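Ponivine药房配药中心
员工与管理方联席会议纪要(自动分装与取放设备专题)

日期:2021年2月7日
地点:二楼培训室
主持:Notburga Oberholzer(员工代表)
出席:白班、晚班药剂员代表,配送组代表,药师组长,运营经理,人事专员,设备供应方Bralmont驻场工程师(议题三结束后离席)
缺席:夜班代表(书面意见由主持人代读)
记录:晚班药剂员代表

一、上次纪要的确认

上次纪要中“员工普遍欢迎试点”一句,晚班代表要求删除。理由是当时只有白班有人到会,而且到会的人说的是“可以试试看”。运营经理认为两种说法差别不大。主持人表示差别很大,尤其是这句话后来原样出现在总部的简报里。经讨论,改为“到会人员不反对试点”。其余部分通过。

上次待办中,“提供试点前后各岗位工时对照表”仍未完成。运营经理解释,排班系统导出的格式与新表不一致,需要人工整理。主持人问由谁整理,答复是由药剂员在空闲时段整理。晚班代表请记录在案:晚班没有空闲时段。

二、试点进展

运营经理报告,取放机械臂已进入试点第二阶段,任务是从货架上取下已封盖的药瓶,放到台面,再由药剂员核对标签后装袋。设备每班处理217瓶,运营经理认为达到预期。

白班代表问,这个数字包不包括掉落、夹歪、需要人重新摆放的瓶子。工程师答,统计口径是“完成一次取放动作”,重新摆放后再取的,会计为新的一次。白班代表指出,按这个口径,同一个瓶子夹两回就算两瓶,数字越好看,可能说明人扶瓶子的次数越多。工程师承认口径可以改进,但认为整体趋势仍有参考价值。主持人要求下次会议同时给出按处方单号去重之后的数字,没有去重的数字不再写入纪要。

药师组长补充,目前每一瓶仍由人核对,核对环节没有因为设备而减少一个步骤。以前药剂员自己取瓶,手上拿着的时候就看了标签,等于顺手核了一遍;现在瓶子由设备送过来,人要重新拿起、转过来、再看。她个人不反对设备,但不同意把“取瓶时间归零”写成“节省的时间”。

运营经理回应,总部看的是整条流程,单看某一步意义不大。晚班代表说,那就请把整条流程的时间拿出来,从处方进来到袋子封口,试点前一份,试点后一份。运营经理答应与工时对照表一并提供。

三、设备供应方说明

Bralmont工程师介绍了夹爪更换情况。原夹爪对小号瓶夹持不稳,新夹爪的指面作了调整。控制软件Prudlow也做了更新,能够识别更多瓶色和瓶型。

配送组代表问,如果药房换了瓶子供应商怎么办。工程师答,需要重新采集并训练,周期视瓶型而定。代表追问采集由谁来做。工程师说,一般由现场人员配合摆放瓶子,供应方负责处理数据。主持人问“配合摆放”是否计入工时、按什么岗位计。工程师表示这不属于供应方可以答复的范围。运营经理表示会后研究。

记录员注:这是第三次得到“会后研究”的答复,前两次分别关于耳塞和晚班停机后的值守。

白班代表又问,设备把瓶子放下以后,如何知道放的就是处方上的那一瓶。工程师说明,设备依据货位取瓶,并不读取标签内容,药品是否正确由上架环节保证。药师组长说,上架是人做的,而且现在上架要求比以前严得多,瓶子偏一点设备就取不到,所以上架变慢了,这部分时间同样没有人统计。工程师表示理解,并建议使用带卡槽的货架。运营经理说货架不在本年度预算里。

工程师离席。

四、岗位与人员影响

人事专员宣读说明:试点不涉及裁员,原取药岗的2名同事转入“设备协作岗”,薪级不变。

主持人请人事专员解释设备协作岗的内容。专员宣读岗位说明书草稿:监看设备运行,处理异常,保持取放区域整洁,配合供应方调试,完成上级交办的其他工作。白班代表说,读下来就是站在旁边等它出错。转岗的一位同事托他转达:最累的是不能走开,也不能做别的事,以前一个班下来是腿累,现在是盯得头疼,而且出了差错,系统里登记的责任人是他。

人事专员表示,责任登记只是流程需要,不会用于考核。主持人请她把“不用于考核”写进岗位说明书。专员说需要请示。主持人要求在下次会议前给出书面答复,有或没有都可以,但要有字。

药师组长提出另一项担心。新来的药剂员以前都从取药做起,几个月下来,哪些药名相近、哪些瓶子容易拿混,心里就有数了。现在新人直接到核对台,看的都是送到面前的瓶子,对货架没有概念。设备停下来的时候,真正能顶上去的还是几位老员工。她问,等这几位退休以后,停机那天由谁来取药。运营经理认为可以通过培训解决。组长问培训排在什么时段、谁来带,运营经理表示愿意听取建议。

夜班书面意见(主持人代读):夜班人手本来就少,设备报警时要放下手里的核对去处理。核对被打断后应从头再来,这是老规定,可是每小时的出单指标没有因此调整。夜班不要求撤掉设备,要求要么改指标,要么报警时有专人处理。另外,报警音和冷藏柜的报警音几乎一样,请换一个。
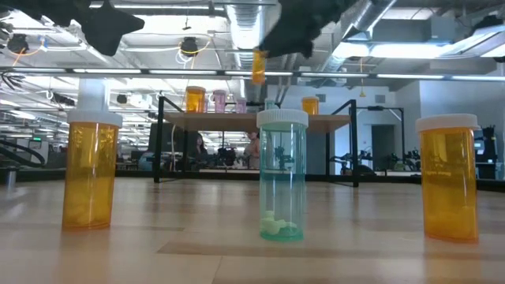

晚班代表就夜班意见补充发言。他说大家讨论时容易把这件事讲成“人和机器谁快”,他不关心谁快。他关心的是瓶子多、颜色杂的时候,谁来判断这一瓶不对劲,判断的人手里还有没有时间停下来。琥珀色的瓶子彼此很像,靠颜色分辨本来就靠不住,盖子也多半是白的,核对的人稍微一赶,眼睛就会替脑子作主。现在指标往上走,停下来的时间往下走,他看不出这和宣传材料里的“把人解放出来做更有价值的工作”有什么关系。他请管理方举一件试点以后才开始做的、更有价值的工作。

运营经理举例,药剂员可以有更多时间接听患者咨询。白班代表查看了排班表,试点以来咨询电话的排班时段没有增加。运营经理说这是下一阶段的目标。

配送组代表Mạc发言,认为会上批评偏多,也应当记下好处。配送组过去常要帮忙从高层货架取瓶,有同事因此扭伤过肩膀,试点后这类活少了,他希望保留这一部分。主持人同意如实记录,并说明员工方从来没有要求把设备搬走。Mạc同时提出,取放区旁边的通道变窄,推车转弯不便,他已经报过一次,没有收到回复。

药师组长建议,设备暂时只用于高层货架和用量稳定的品种,其余品种恢复人工取药,等去重数字和流程时间出来再谈扩大。运营经理不同意缩小范围,理由是数据量不足会影响评估。主持人指出,评估所需的数据到今天也没有拿到会上来。双方未达成一致,两种意见都记入纪要。

五、扩大试点的提议

运营经理提出,自6月起将设备扩展到晚班全时段,计划再增加6个货位组。

表态情况:白班代表有条件同意,条件是先公布去重数字;晚班代表反对;配送组代表同意,前提是通道问题先解决;药师组长保留意见,认为现在表态为时过早。夜班未出席,书面意见没有涉及扩大一事,主持人会后征询。

运营经理提醒,本会议对设备部署没有决定权,只有咨询权。主持人表示清楚这一点,并要求纪要写明:扩大试点未获得员工方一致同意,今后任何简报引用本次会议时,应附上这句话。运营经理无异议。

六、待办事项

运营经理:提供工时对照表及全流程时间(试点前后),由管理方自行整理,不占用药剂员班次。
运营经理:向Bralmont索取去重后的取放数量,并单列人工干预次数。
运营经理:答复采集配合、晚班值守的工时归属。
人事专员:书面答复“责任登记不用于考核”能否写入岗位说明书;发放岗位说明书全文,转岗同事签字前至少留出一周时间阅读。
药师组长:拟一份新员工货架轮训方案,写明所需时段。
Mạc:重新提交通道问题,附推车尺寸,抄送主持人。
主持人:征询夜班对扩大试点的意见;跟进报警音更换。

七、其他

晚班代表询问休息室的微波炉何时修好。运营经理称已经报修。

取放区墙上的宣传海报写着“零差错”,药师组长要求取下,认为没有任何药房应当这样写。运营经理同意取下。

下次会议时间由主持人与运营经理商定后另行通知。各方如对本纪要有修改意见,请直接回复记录员,不要在群里改。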